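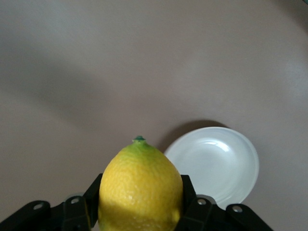 Lemon with a green patch below the stem end. Plate behind. Preserving notes follow.

Farzana Siriwardena
21/09/2022

Lemons, then. Several of you asked for the salt method after I mentioned it in the marmalade thread. I'll go through selection, cutting, salting and storage, and then the things that go wrong. Long one.

Selection first. Look at the stem end. A trace of green under the nub is common and I don't reject fruit for it. The colour of the peel is a poor guide to the juice. Temperature on the tree has a lot to do with it, and a fully ripe lemon can carry some green.

What I do reject: soft spots, any brown ring round the stem, and peel that has gone hard and shiny like leather. The last kind has been sitting in a warm shop and has very little juice left.

Peel texture. Coarse, deeply pitted peel often goes with thick pith. For juice that's a nuisance. For preserving it matters less than people say, as you eat the rind and the pith softens. Very thin-skinned fruit can collapse into the brine by week six.

Weight is the best test. Take two of the same size, one in each hand, and keep the heavier. Repeat until you have enough or the greengrocer says something.

Wax. Most supermarket lemons are waxed unless the label says otherwise. For this recipe buy unwaxed. If you can't, put them in a colander, pour over hot water from the kettle, scrub with a vegetable brush and dry them. It takes off most of the wax. I wouldn't promise all of it.

Quantities for the batch I make: 965 g of lemons, whole weight, stalks off. 93 g of coarse sea salt. Extra juice to cover, usually from 2 more lemons, sometimes 4 if they're mean ones.

Yes, 93 g. I started at a round hundred and the first jar was harsher than I wanted. I then did a run of small jars at different weights and this was the one we finished first. It comes out a bit under ten per cent of the fruit weight, before you add the juice.

Please don't go lower on the strength of this thread. The salt is doing the preserving along with the acid. If you want less salt on the plate, rinse the rind before you use it.

Salt type. Coarse sea salt without anti-caking agent. Table salt will work by weight but can turn the brine cloudy. By volume it won't work at all: a tablespoon of fine salt weighs a good deal more than a tablespoon of flakes. Use scales.

Cutting. Trim the stem nub flush. Stand the lemon on its other end and cut down in a cross, stopping a finger's width short of the base so the quarters stay joined. Open it over a bowl, pack in salt, close it up.

You can cut right through into separate quarters. Jahangir Matubbar does, and his pack tighter in a narrow jar. I keep mine joined from habit and they're easier to fish out with a fork.

A plate under the board is worth having. The juice runs further than you expect and it will mark marble or limestone in the time it takes to find a cloth. Glazed crockery doesn't mind.

Jar. Glass, wide neck, one litre. Mine is a Sikeck clip-top with a rubber seal. Wash in hot soapy water, rinse, then into the oven at 120C for fifteen minutes with the seal taken off. Boil the seal separately. Let the jar cool before the fruit goes in.

If you use a jar with a metal screw lid, put a disc of baking parchment under it. Salt and acid will get through a scratched lid lining and the rust drops into the brine. I lost a February batch that way.

Packing. Spoonful of salt in the bottom. Lemons in, pressed down hard with the end of a rolling pin until they give up juice. Remaining salt as you go. Top up with fresh juice until everything is under. Leave two centimetres of headspace.

Anything above the liquid will grow mould, so weigh it down. A small glass ramekin does the job. I've also used a thick slice from the end of a spare lemon, wedged under the shoulder of the jar and thrown away later.

Additions. Bay leaf, a few black peppercorns, dried chilli if you like it. Asger Ladefoged puts in coriander seed. I leave the jar plain and add spice to the dish, because a plain jar goes with everything.

First week: room temperature, out of direct sun, turned over once a day to shift the salt. Stand it on a saucer. Clip-tops weep a little when inverted.

After that, four more weeks in a cool cupboard. Ready when the rind is soft right through and slightly translucent. Press it with the back of a spoon. If it springs back, leave it.

Then the fridge. I use a jar up within six months. Clean fork every time, no fingers.

Troubleshooting.

White specks on the rind: usually salt crystals. They dissolve in a drop of water.

Furry growth, any colour: throw out the jar. Don't scrape it.

Brine thick and slightly jellied: pectin from the pips and pith. Harmless.

Brown tinge after several months: oxidation, mostly near the top. Flavour is duller. I still use it in stews.

Using it. Scrape out the flesh, rinse the rind, slice thinly. A quarter of one lemon is plenty for a dish for four. The flesh can go into a dressing if you then leave out all the other salt.

Question from Thaddeus Bellamy: can you do this with limes? Yes, same ratio of salt, but they take longer to soften and end up khaki. Taste is fine.

Another one, on freezing whole lemons. You can. They come out soft and juice very easily once thawed. The peel is no good for this recipe afterwards. Grate it straight from frozen for zest.

Correction to the oven step above: fifteen minutes starts once the oven is up to temperature. Put the jar in cold and let it heat with the oven.

Seville oranges by the same method in the next thread, when they're in the shops.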